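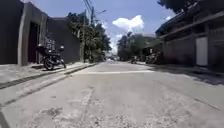

Street view from the test route, daytime, looking straight down the road

Teaching a delivery robot by remote control - how to demonstrate bad pavement?
Posted by Enikő Jakab

Hello all. I am working with a small four-wheel delivery robot and I teach it by driving it myself with a gamepad. The robot records my commands together with the camera, and later we train the policy from these records. On smooth road it learned well after 34 drives. My problem is the kind of street in the photo. The asphalt near the camera is cracked and crumbling, with patches and small pits, and farther on it becomes a little smoother after the faded white line.

When I drive, I sometimes go around the rough part and sometimes slowly over it. After training, the robot does something in the middle: it starts to turn, then goes straight into the worst place and stops. Should I record more drives, or do I drive in a wrong way? The sidewalk is not an option for me, it is raised and there is a gutter beside the curb.

Géza Vincze
I had the same with our machine in Gurnov. Your demonstrations do not agree with each other, so the model takes the average of them. Choose one rule before you start and write it on paper. For example: if there is free space on the left, always pass on the left, at walking speed. Then delete the old drives that break the rule, even if they look nice.

Also please record recoveries. Put the robot 8 centimeters from a pit, at a bad angle, start the recording there and drive it out. Do not record how you brought it to the bad position, or it will learn this also. We made 3 recoveries for each normal drive.

Check your video delay too. If you drive from the screen and the picture comes late, you turn late, and the robot copies your late turning.

Davina Rankin
just get bigger wheels

Ernő Vida
I agree with Géza about one rule, but I would not delete the old drives. Put a label on them, "around" or "over", and give this label to the model as an input. Then you can ask for one behavior in the test and you keep your data.

One more thing - drive also at a different hour. The building on the right side puts a dark shadow along the curb, and our robot in Nustmont went around shadows as if they were holes until we added drives from late afternoon.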